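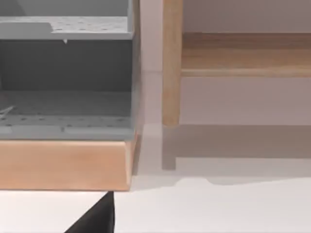
HOME & STORAGE

13th July - by the Suststead Newsletter desk

Search this site Enter keyword Go

Making room before the autumn

Many members wrote to us after the April issue and asked how to keep a small home in order when there is no cellar and no attic. We have collected the best answers, and we thank everybody who took the time to write.

The most common advice was to begin with one shelf and finish it completely. Take everything down, wipe the surface, and put back only the things you have used in the last year. One member in Moodley did this with her kitchen and found 3 jars of the same mustard, all open. She also measured her cupboards and learned that the deepest was 300 mm, so the large plates had never fitted well.

Another good idea is to leave some space free. A full shelf looks tidy on the first day, but on the second day you bring home a parcel and it has no place to go. Our reader from Dekemora keeps the whole lower shelf in the hall for such things - letters, library books, shoes for the repair shop.

Please be careful with heavy objects. They should stand low, and a tall shelf should be fixed to the wall, also when there are no children in the home.

The summer exchange of household goods will take place again in the Clullico hall. Last year 112 households took part and 175 boxes found a new owner. Tables can be reserved at the office until the end of the month. We ask you to bring clean things only, and to take home again what is left over. Electrical items are accepted if they have their cable and plug.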